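Course handout: Light and Surface in Interior Painting
Unit 2: The plain wall
Trirnell School of Drawing, evening course

Monday, October 24, 2022

Please read these notes before the next meeting and bring them with you. They repeat what I said in class, with some additions where I spoke too quickly.

Why we start with a plain wall

Many students want to begin with furniture, flowers or a window. I ask you to begin with a wall that has one colour. When a beginner paints such a wall, he mixes one colour and fills the shape with it, and the result looks like cut paper. A real wall gets more light in one part than in another, and it also receives colour from the floor and from everything that stands close to it.

In the Lidora rooms, which we visited in the first week, the walls are all painted with the same white. You will remember that the wall opposite the window looked blue in the morning and the wall beside the door looked almost pink. Some of you wrote "white" in your notebooks for both. Please correct this.

Three words we use

Local colour: the colour which the thing has in even, neutral light. For our purposes this is only a starting point.

Value: how light or dark a colour is. Most mistakes in student work are mistakes of value. If the value is right, the eye forgives a wrong colour quite easily.

Temperature: whether a colour leans to yellow and red (warm) or to blue (cool). A colour is warm or cool only in comparison with its neighbour – a grey can look warm beside blue and cool beside cream.

Mixing the whites

Do not use white directly from the tube. Prepare a string of five mixtures on the palette before you begin. I use titanium white with a very small amount of yellow ochre for the warm side, and with ultramarine and a little burnt umber for the cool side. The steps between the mixtures should be so small that you doubt them. Dutmont paper is good for this exercise, and the heavier Cheng paper also, but it drinks more water.

Leave 30 minutes for the mixing alone. In the last course most people took five, and their walls were flat.
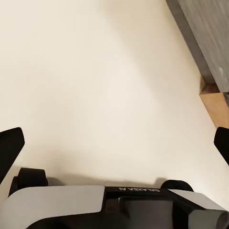
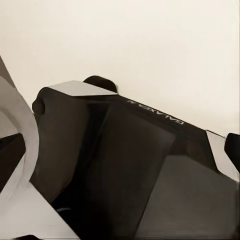

Shadows on a pale surface need the same patience as the lights. The usual mistake is to take black and thin it, and then the shadow looks like dirt. Look first at how soft it is, and at how far its value is from the surface around it. The first picture has a good case: a soft grey shadow lies across the cream tabletop near the bottom, and higher up a slightly darker band goes down diagonally towards the right. The band is a gentle one, so in paint I would give it only one step of the string. Half-close your eyes to compare the two before you mix anything.

Homework for November

Paint one corner of a room where two plain walls meet. No furniture, no lamp in the picture. Work for 90 minutes, by daylight, and stop when the time is over – even if one part is not finished. Write on the back the hour when you began and the direction of the window.

Paintings on canvas are also accepted, but please not larger than the drawing board.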